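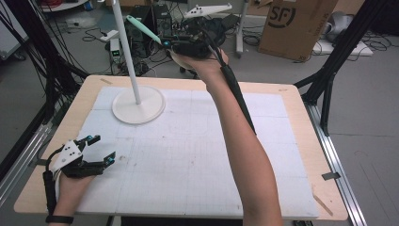

Changes to the compressed air billing rules

Tenants of the Tirnitz building who draw from the shared air line will see a different layout on their next statement. The old flat charge per outlet is gone. Each unit now pays for metered volume, plus a fixed share of the losses in the common pipework. The new rules took effect on 5th February and apply to all readings taken from that date on.

The reason for the change is the leak survey carried out last July. With every tenant valve closed, the compressor still loaded at regular intervals through the night. In a tight system it would load rarely or not at all. Most of the loss was traced to three places: the drain on the second receiver, a run of old threaded fittings above the loading dock, and quick couplers inside the units themselves. The first two are the building's responsibility and have been repaired. The drain was replaced with a zero-loss type, and the threaded run was cut out and redone in aluminum pipe with push fittings.

The couplers are a tenant matter. Segundo Ospina, who did the survey, tagged 16 couplers as leaking. A tag does not mean the coupler must be thrown out. In many cases the seal is worn and can be changed in a few minutes with the line isolated. Seals for the standard size are kept at the front desk and are free. Couplers of other sizes were brought in by tenants over the years, and the building does not stock parts for them.

How the meter works

The meters are thermal mass flow units supplied by Vevum. One is fitted at the drop to each unit, upstream of the isolating valve. A thermal meter reports mass flow, so the reading does not need to be corrected for line pressure or temperature. It does need a straight length of pipe ahead of it to read properly, and for that reason two of the drops were rerouted and now come down on the opposite side of the column. Please do not fit elbows, regulators or filters on the upstream side.

Meters are read on the last working day of the month. The display shows two values in turn. The larger one is the running total and is the one used for billing. The smaller one is present flow, and tenants may find it useful as a leak check: close every tool and blow gun in the unit, leave the isolating valve open, and wait for the display to settle. Anything above zero after five minutes is going somewhere. The lowest flow the meter can register is small but not nil, so a zero reading does not rule out a very slow leak at a hose end.
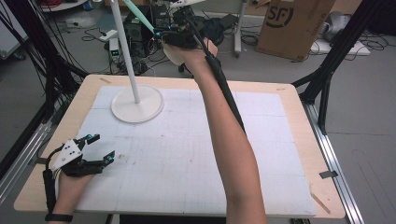 The common loss share is worked out separately. The meter on the main header gives the total leaving the compressor room, the unit meters are added up, and the difference is the loss. In the first trial month the header recorded 596 cubic meters more than the units did together. That figure dates from before the threaded run was replaced, and it should fall. The loss is split by floor area, on the same percentages used for the roof and the elevator.

Pressure

Header pressure has been lowered by half a bar as a trial. Lower pressure reduces both the energy used by the compressor and the flow through any leak that remains. Two tenants have asked whether their equipment will still run. Hand tools and blow guns should show little difference. Equipment with a minimum inlet pressure on its nameplate should be checked at the inlet with everything else in the unit running – a static reading at the wall will look better than what the machine receives. If the drop between wall and machine is large, the usual cause is a hose that is too long or too narrow. Restoring the header pressure for everyone would be an expensive cure.

Dates and contacts

The compressor will be shut down for 30 minutes on the morning of the next filter change. The exact time will be posted at the stairs. Units with air-operated clamps or doors should leave them in a safe position beforehand. Air will return slowly, as the soft-start valve takes a while to fill the header.

The service contract has moved from Restrepo to Primport. The call-out number on the compressor room door has been updated. Stickers with the old number may still be found on some of the dryers and should be ignored.

Tenants who disagree with a reading have 20 days from the statement date to ask for a check. The meter will be read again with the tenant present and compared against the logged data. Requests should go to the building office in writing, with the unit number and the total shown on the display at the time of writing.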